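Unit 6. Small Power Adapters and Their Cables: Handling, Sorting and Storage

Lemalow Technical Program, Household and Office Equipment
Room 409, Sunday section

6.1 Scope

This unit covers the small items that collect in drawers and on desktops: wall plugs, cube adapters, extension cubes and the cables that go with them. Fixed wiring and anything that needs a screwdriver to open are covered in Unit 2 and are not repeated. Students should have the rating label worksheet with them.

6.2 Terms

Housing: the outer shell of a plug or adapter. The shell gives no reliable information about the electrical rating.

Body: the main block of an adapter, including any button or indicator on its faces.

Lead: the cable, whether permanently attached or removable. A lead that enters the body through a molded sleeve is treated as attached for storage purposes.

Face: any flat side of the body. The front face is the one with the button. If there is no button, use the side with the main printing.

6.3 Identification

Read the rating label before anything else. Record input voltage, output voltage and maximum current. On cube types the label is usually on the underside or the back, often in gray print on white plastic, and is easier to read with light coming from one side.

Decoration is not identification. Souvenir and gift adapters may carry place names, characters or animal artwork on the same face as the power button, and two units with different artwork may have identical ratings. The reverse also occurs. Enter the artwork in the remarks column only, in a few words, so that the item can be found again. 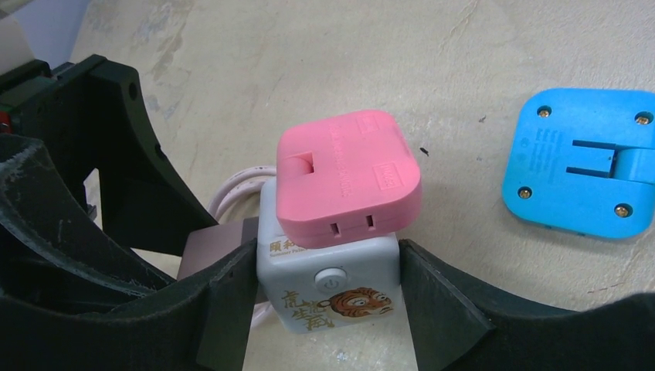

Printed text in a language the student does not read should be copied character by character or left blank. Do not guess from the shape. If part of a line is hidden, write down the visible part and mark the rest with a dash.

6.4 Handling

Disconnect at the wall first, then at the device. Hold the body by two opposite sides, away from the button. Never lift an adapter by its lead. The joint between lead and body is the usual point of failure, and damage there often does not show on the outside.

Separate a plug from an adapter with a straight pull. Rocking it from side to side spreads the contacts. If it does not come free, set it aside for the instructor.

6.5 Coiling

Coil in loose loops, following the curve the cable already has. Leave a short straight section next to the body before the first loop. Do not wrap the lead around the body. The Levley method (alternate over and under loops) is preferred for leads long enough to form four or more loops. Shorter leads may be coiled plain.

Secure with a soft tie. Rubber bands mark light-colored jackets over time and are not accepted in the practical.

6.6 Storage

One item per compartment. The Rudora tray used in the practical has 36 compartments; decorated and plain units go in together, ordered by output voltage and then by current. Place the front face up and the coil beside the body.

6.7 Practical

Each pair receives a mixed box. Identify, record, coil and store the contents. Items with no readable rating go in the gray bin with a blank tag attached.

Reading for next session: Võ handout, section 2, on worn contacts.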